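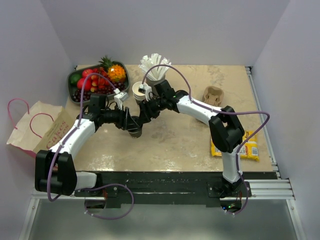 Undmont Table Top Sealer, One Season In

I bought the 784 ml can in October for a worn stone-look top that came out of a rental unit in Detville. It had scuffs and faint brown blotches, and I didn't want to pay for a new one.

Application

The can says two coats, four hours apart. I needed three. It goes on thin with a foam brush and levels well if you leave it alone. Going back over a spot after a minute or so leaves drag marks, and I had to sand one corner with 600 grit and redo it. The smell is mild. I had the window open and was back at work in the room the same evening.

Wear

Coffee and tea wipe up with a damp cloth, even after a night. Red wine left a ring that took dish soap and some rubbing. I use a trivet for anything off the stove, so I can't speak to heat. The finish is shinier than the satin label suggests, and it shows under a ceiling light.

It does not hide old stains. If that is what you want, look at a tinted coating. Oğuzhan Ağca at the Udside hardware counter steered me to Martinelli for that, but their smallest can was more than I would ever use.

Price and leftovers

I paid 11 dollars on sale. About a third of the can is left, and the lid still seals.

Four out of five. I would buy it again for a top in fair shape. Buy two foam brushes, as the first one came apart on the second coat.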